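Speaker notes - How a bill moves, and where you can push on it
29 August 2024
Grika Hall, evening session

Start on time. Say hello, say where the restrooms are, and ask people to hold questions until the last part.

Opening

I worked in the clerk's office at the statehouse for two sessions before I started giving this talk. I'm not here to tell you how to feel about any bill. I'm here to explain the steps, because most people call their senator at the wrong one.

Use the Bruvlow water bill as the running case. Most of this room will have heard of it. It was filed in April and it would change who sets the rates for rural water districts.

Filing

A bill gets a number when it is filed. The number tells you nothing about its chances. In the last session 2475 bills were filed in both chambers together, and most of them never had a hearing. Pause here and let people write that down.

Cosponsors matter early on. They show leadership that there is support inside the building. The water bill had one sponsor for a long time, Senator Steinar Riis, and it sat.

Subcommittee

This is the step people skip. A subcommittee is small, the room is small, and the public can usually sign up to speak. On the water bill, people drove in from Brirach and Vídalín and filled the chairs along the wall. They got 2 minutes each.

Tell them what worked that day:
Speakers who gave the bill number first.
Speakers who said where they lived.
The farmer who brought her water bills and read three of them out loud.

What did not work was reading a form letter. Members had already seen it in their email.

Full committee

The chair decides what gets a vote and when. If the chair does not put a bill on the agenda, it stays put, whatever the subcommittee did. So after a subcommittee vote, the first call goes to the chair's office and the second to your own senator. Be polite to the person who answers. They keep the tally sheet.

Remind them about the deadline. A policy bill has to be out of committee by the cutoff date or it waits for the next session. Money bills follow a different calendar. Don't get into that unless someone asks.

Floor

Debate can be short. Amendments can be filed the same morning, so the bill you supported on the way in may read differently by lunch. Check the chamber website before you call.

Petitions

Somebody always asks about petitions. A petition with 1000 names is useful if the names come from the member's district. Sort by district before you hand it over. The Brirach group turned theirs in unsorted and the office had no quick way to use it.

Drink of water. Check the clock. Should be moving to questions now.

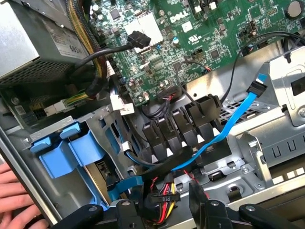 Does an email count as much as a phone call?
Offices log both, but a call on the day before a vote is more likely to reach the member in time. If you email, put the bill number and your town in the subject line.

If there is a follow-up about form emails, say that they are usually counted as a group, and that two sentences of your own at the top will help.

Likely question: can the governor change a bill? Explain sign, veto, and line-item veto on spending bills only. Keep it short.

Closing

Sign-up sheet for hearing alerts is by the door. The next talk covers the county budget, same room. Handouts go back in the box if you don't want to keep yours.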